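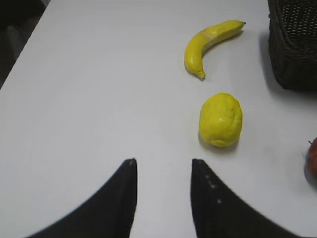

Stevora Shared Workshop | Robotics Corner

27 Mar 2020

I meant to write this up last night and fell asleep with my shoes on, so it gets written now, over coffee, with my notes on the back of a hardware store receipt. The arm is finally at the stage I kept promising everyone in November. It has fingers, it has a camera down by the wrist, and it has a white table to work over, and I can sit next to it without holding my breath (well, mostly).

The fingers took up the whole first half of my evening. They are the fourth pair I've made, black like the others, with long points at the ends, and I'm fond of them in a way that is probably silly for a grown woman. The old square-ended pair kept pushing round things away before they could close on them. With the pointed ones I can see a good wide strip of table between the tips on the wrist camera, and a lemon sitting just off the right finger shows up beautifully against all that white. What I still don't like is that the tips get so close to the camera's own view that they go a bit soft at the bottom. Rüdiger Ehlers thinks I should move the mount back. I think I should too, but it means redoing the bracket, and the bracket took me 9 tries the first time around!

I also swapped out the wiring along the forearm. The old cable had a kink in it that gave me those mysterious dropouts, and I spent far too long blaming the software before I wiggled the plug and felt like a fool. The new run is 122 centimeters with plenty of slack at the elbow. I tied it down with the cloth straps from my mother's sewing box and will buy proper ones when I remember.

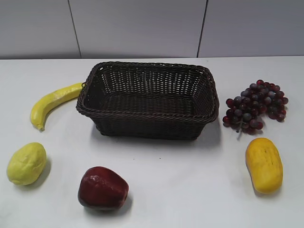 STEVORA SHARED WORKSHOP
Home Builders' Group: Arm Project

The job I've settled on is fruit into a basket. I went back and forth for weeks over wooden blocks, but blocks are too kind. They have flat sides and they wait for you. A banana has a bend in it, an apple is wide enough to make you think hard about how far your fingers open, and grapes are simply a mess to hold anywhere. The fruit is artificial, so I can leave it at the workshop without coming back to a smell. I like to start with everything outside the basket and plenty of white table between the pieces, and I've been writing each layout down in the green notebook so I can set the same one again later.

The program is called Zidar, by the way. I named it before I had written a line of it, and it has grown to 2,778 lines, a good many of which I'm sure do nothing at all. Last night I pulled out the old homing routine and felt very brave. Then I put half of it back, because the shoulder started from the wrong place and I had to lunge for the switch.

The mango is the piece I keep coming back to. It's long and smooth, and if you take it by the ends it wants to turn, so the grip has to come across the middle. I have a separate page of notes just for that. The basket gets its own page too, since the sides flare and the braided rim is thick enough that the arm needs to come in high and drop straight down before it lets go.

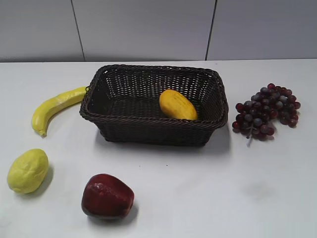
Vasylyna Nechyporuk wrote back this morning that I'm being too gentle with the whole business, and that if she were me she'd start the arm somewhere different every time and stop setting the fruit out so neatly, or it will only ever learn to be good at my own tidy habits. She also wants to know why the release height is one fixed number when a bunch of grapes hangs down so much lower than a lemon does.

She's right about the release height, and I've already penciled it in. About the tidiness I'm less sure. I'd like one layout I trust before I start scattering things, if only so I can tell a bad grip from a bad guess. But I did promise her I'd turn the basket the other way next time and see what happens.

For tomorrow: redo the bracket, find the small hex key, copy the grip notes out in handwriting somebody else can read. And bring my own mug.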